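From the Orkdale branch newsletter, 2019-03-06

Dear members and friends,

It has been a full few weeks for us here in Orkdale, and I want to thank everyone who came out for the branch meeting in spite of the weather (and the parking, which gets no better). We had more to get through than usual, so please bear with me while I go over it.

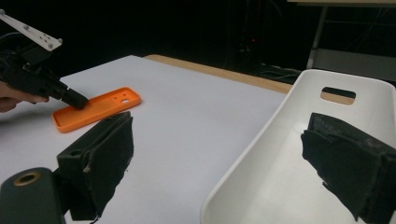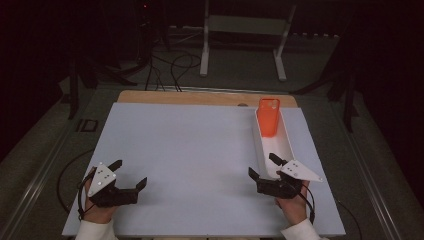
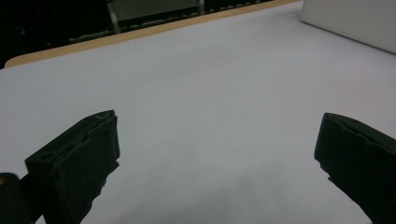

The main business was the ward delegates. As many of you know, Trevdale and Orkdale have both been claiming the right to send the eighth delegate to the county convention, and it has led to some hard words between people who used to share a ride to meetings. Kwesi Nutsugah spoke for our side and I thought he did it very fairly. He pointed out that our paid-up membership now stands at 1,770, and that the rules give an extra seat only to a branch that reaches 2,000. So we are not there yet, and neither is Trevdale. The motion to leave the seat open until June passed with 162 votes in favor, and I was glad to see a good many Trevdale hands go up with ours.

Comfort Fiadzo has agreed to stay on as acting chair until then. She asked me to say that the letter going around under her name, the one calling for the Trevdale officers to step down, did not come from her, and she would be grateful if you would stop forwarding it!

If you are behind on your dues, please do catch up before the convention list closes. You can pay at the Ramanauskas hall on meeting nights or drop an envelope through the door of the Cisinus Street office, with your name and ward written on the front. We still need drivers for convention morning too, so if you have a spare seat or two, let Kwesi know.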